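Garment Care and Repair Study: call for household participants

Policarpio Textile Research is seeking households for a study of how everyday clothing wears under normal home laundering. The study covers cotton, denim and cotton-blend garments. It does not cover wool, silk, swimwear or anything labelled dry clean only.

Places: 70 households
Duration: 18 months, starting in April
Payment: $400 per household, in two instalments
Location: Dulley and surrounding postcodes

What participants do

Each household nominates a set of garments already in regular use. Study staff attach a small woven label to the inside seam of each item and record its fibre content, colour and condition. Garments are then worn and washed as usual. Participants do not change detergent, water temperature or drying method for the study, but must log each wash on the form supplied. Line drying and tumble drying are both acceptable.

Garments are collected twice a year for measurement and returned within eight days. Measurements include dimensional change, colour loss, seam slippage and elastic recovery. Testing is non-destructive. A household may withdraw a garment at any time by noting the date on the log.

Eligibility

Applicants must be 18 or over, live at an address in the study area and have use of a washing machine at home. Shared laundries are accepted if the machine model is known. Households planning to move before the second collection should not apply. Employees of Policarpio and of detergent manufacturers are excluded.

Garment selection

Elasticated items are in short supply in the current sample, and households with children's or adults' pull-on styles are encouraged to list them. Existing mends do not rule a garment out.

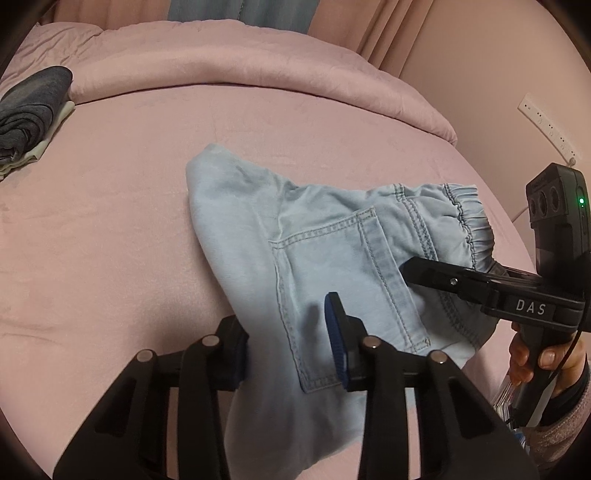 Words: Hermine Berchtold | Updated 2023-10-04

Denim shorts with a gathered elastic waistband, in pale or faded shades, fall within this group. List them under category C on the form. Contrast stitching on pockets should be noted, as thread and cloth are assessed separately for colour.

How to apply

Complete the household form and return it by post or at the Dulley office counter. Include the make and model of the washing machine, the number of people in the household and a list of proposed garments. Photographs are optional.

Applicants will receive a written reply. Those not selected may be placed on a reserve list, with their consent.

Enquiries: Vlasta Begović, Study Coordinator, Policarpio Textile Research, Dulley.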